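Subject: Re: [sim-practice] Draft 2 of the scene and logging rules
From: Kelly Batista
To: sim-practice list

Gülizar Soylu wrote:
> I'm fine with most of draft 2, but section 6 bothers me. It says every
> run has to be logged from "a representative view." Representative of
> what? At Rovilex we keep the head view and toss the wrist ones to save
> disk. Are we out of line?

Hi Gülizar, hi all,

Sorry, I wrote that sentence and it's mush! I meant that whoever reviews a run should be able to see what the robot had to go on, from the head and from each wrist. I pulled some views out of our Nurkley room so we've got something to point at while we argue.
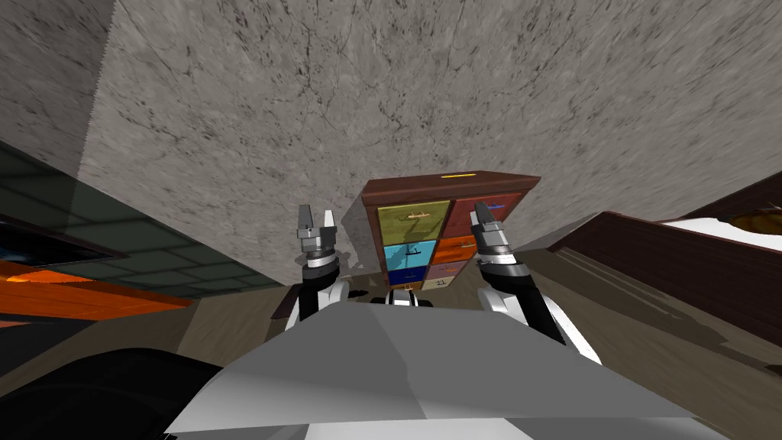

Head view, both grippers up on either side of the colored drawers

For a reviewer this one does a lot of work. You get the arms, the cabinet, and enough of the room to know where you are. It's also tilted like crazy, and Glenys Voyle asked me off-list if we should level these before they go in the log. I say no. Log what the robot got, and if you want a leveled copy for a slide deck, make one and label it as a copy (Pritchard does this already and it's painless).

Same goes for cropping. Lerato wanted to trim away the robot's own body, and I get it, the torso takes up a ton of space.
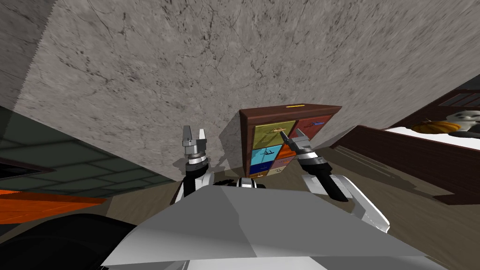
But once people start trimming, everybody trims differently, and then we can't compare a run from Kato with a run from Rovilex. So my vote is full size, no crops, and the rule should just say so in one line.

Now, the wrist views. Gülizar, I know 2,000 runs eat a lot of disk, and I'm fine with you storing them smaller. I'd still hate to see them tossed.

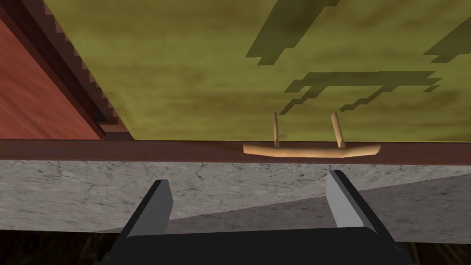

Wrist view, fingers open, small two-peg piece up on the green surface

Try judging finger spacing on something that little from the head view. I can't do it. Angus Mahuika brought up the blocky shadows too, and I'd like a line in section 2 saying the shadow settings get written down with the run. They don't have to be pretty, they just have to be on record.

Clearance is the part I really want feedback on. Draft 2 has a minimum distance to fixed stuff, but it's only worded for the arm links, and I think fingers need their own wording. With the gripper open right in front of a stone corner, and the edge sitting closer to the left finger, one number for "the gripper" doesn't tell me much. I'd want a distance per finger, plus a note on which surface it was measured to. Is that too fussy? Tell me if it is.

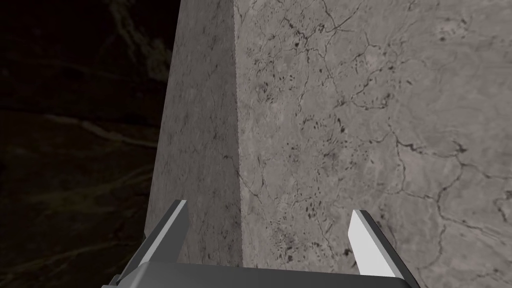 Draft 3 should be out in November if I get comments in time. Please reply on the list so Lerato Mtshali can fold them in, she's holding the master copy.

I left section 6 open for now. Gülizar, if you want to take a swing at the new wording, please do, yours will be better than mine! And one question back at you: when you store the head view, do you keep the arm colors as rendered or do you recolor them? Draft 2 doesn't say, and after going through these I think it should. I'd put it right next to the cropping rule.

Kelly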